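Section 4: Recording a pick session with the Grulora hand gripper

Read this section before your first session. Charging and pairing are covered in Section 2. Calibration is covered in Section 3 and must be repeated if either finger pad has been changed.

What you need
Grulora hand gripper, charged
Two finger pads, fitted
Loletti dock, connected to the base computer
Items to be picked

Before you start

1. Wipe both finger pads with a dry cloth. Do not use alcohol on the textured side.
2. Check the pivot screws on each jaw. They should be snug but not tight – the jaw must open under its own spring.
3. Squeeze the trigger fully and let go. The status light blinks twice when the full travel has been read.
4. Set the item class on the base computer. Cartons are class 14. Soft goods and bottles have their own classes, listed in Appendix B.

Note: Error 471 means the jaws did not reach full travel. Clear any lint from the linkage and repeat step 3. 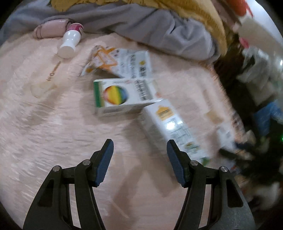
Approach the item with the jaws fully open and the wrist relaxed. Start the move from a hand's length away so that the software has a clear run-up to work with. Glossy boxes need a little care, as a bright spot like the one on the long white box can hide part of a label. Tilt the gripper slightly until the glare moves off the print, then carry on. Fast moves over fuzzy fabric blur into streaks, so slow down for the last part of the approach.

Making the pick

5. Bring one pad to each side of the item. On a long box, grip across the narrow width.
6. Close the jaws until the pads touch, then squeeze a little more. Stop if the carton begins to bend.
7. Lift straight up, hold still, and wait for the tone.
8. Place the item and open the jaws fully before moving away.

Caution: Do not lift anything over 400 grams. Heavier items can bend the linkage plates – this damage is not covered by the warranty.

Caution: Keep fingers out of the cutouts in the jaw plates while the trigger is in use.

Ending the session

9. Return the gripper to the Loletti dock with the jaws closed.
10. Wait for the upload bar to finish before turning off the base computer.

Section revised 21 Apr 2022. Replaces the December printing.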